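Ticket 2825 - declarations export drops Schedule 3 lines
Queue: Treaty reporting / national authority support
Site: Prukedstead
Opened by: declarations desk
Priority: high (annual declaration window)
Status: open, workaround in place

Problem as reported

Annual declaration package for past activities. Operator returns imported OK, 515 line items in the staging table. Export to the submission file gives 2 plant sites fewer than it should. No error on screen, the job says Complete in green. Desk only noticed when the cover sheet total didn't match the paper tally.

Both missing sites are Schedule 3 producers. Schedule 1 and 2 all present and correct. OCPF list present too.

Steps to reproduce

Open package, pick Past Activities, Export, accept defaults. Happens every time on the Prukedstead install. Does not happen on the test box at Graltham with the same package copied over. So data probably fine, config probably not.

Log

08:40 Picked up. Asked desk for the export log and the config file. Got the log, not the config.

09:05 Log has nothing useful. One line saying "threshold filter applied" and then straight to Complete. Log level is set to quiet, no idea who did that. Turned it up and re-ran.

09:20 Now getting 5 warnings. Three are the usual ones re: blank postal code, ignore. Other two are "facility below reporting threshold, skipped", one for each missing site. OK so that's our two.

09:35 Checked both returns by hand. Neither is below threshold. Operators filled in tonnes, as the form tells them to. Both well over the 30 tonne line for Schedule 3 production. Filter should be leaving them alone.

09:50 Asked Lawal (wrote the export module under the old contract) whether the filter reads the raw quantity or the converted one. They say converted. Doesnt look like it from here.

10:30 Config finally arrived. Unit setting for Schedule 3 is "kg", should be "t". So 48 tonnes on the return is being read as 48 kilograms and thrown out. Graltham has "t". That's the difference.

10:40 But then why aren't ALL the Schedule 3 sites dropped? There are more than the two. Asked desk.

11:15 Desk says the rest came in through the Plerketti upload form and only these two were keyed by hand from paper. Plerketti form tags each quantity with its own unit, so the default never gets used. Hand-keyed ones have no tag, fall back to the config. Makes sense now.
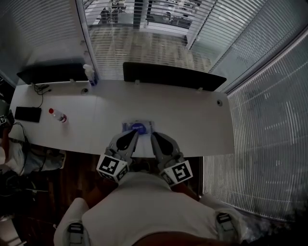
11:30 Changed unit setting to "t" on the Prukedstead install, restarted the service, re-ran export. Same two still missing. Ugh.

11:45 Config is being read from the shared folder, not the local one I edited. Two copies. Edited the shared one, restarted again.

11:55 Both sites now in the export. Line count matches staging, 515 and 515. Cover sheet total agrees with the desk tally.

12:10 Side effect to check: mixture concentration rule. Same config block, so wanted to be sure the restart hadn't reset it. It hasn't. Low concentration cutoff is where the desk set it in February.

13:30 Desk asks whether last year's declaration had the same fault. Fair question. Last year's package opened read only, log level was quiet then too. Compared staging against export line by line. No hand-keyed Schedule 3 returns that year, so nothing was dropped. No amendment needed on that account. Have told the desk to confirm this with their own records before they rely on it, I only have what's in the archive.

14:15 Lawal came back, agree the filter should stop and ask when a quantity has no unit tag, not guess. They'll quote for it. No date given.

14:40 Desk wants to know if they can send now. Not my call. The file validates and the counts match, that's all I can say from this end. Confidentiality markings need checking by the desk before it goes, the re-export puts every line back to the default marking and they had raised a few by hand. Told them twice.

Workaround until patch

Enter the unit explicitly on every hand-keyed return, including where the form header already says tonnes.
Leave log level on normal. Please dont set it back to quiet.
After each export compare the line count with staging. If they differ, stop and add to this ticket.
Edit the shared config only. The local copy is going to be renamed so the service can't pick it up by accident.

Still open

- who changed the unit to kg and when, the shared folder keeps no history
- Lawal quote for the missing unit prompt
- same check on the anticipated activities package, not started
- Graltham to be moved to the shared config as well so the two installs stop drifitng

15:20 Desk confirms markings redone on the new export. Leaving ticket open for the anticipated activities check. Dropping priority to medium.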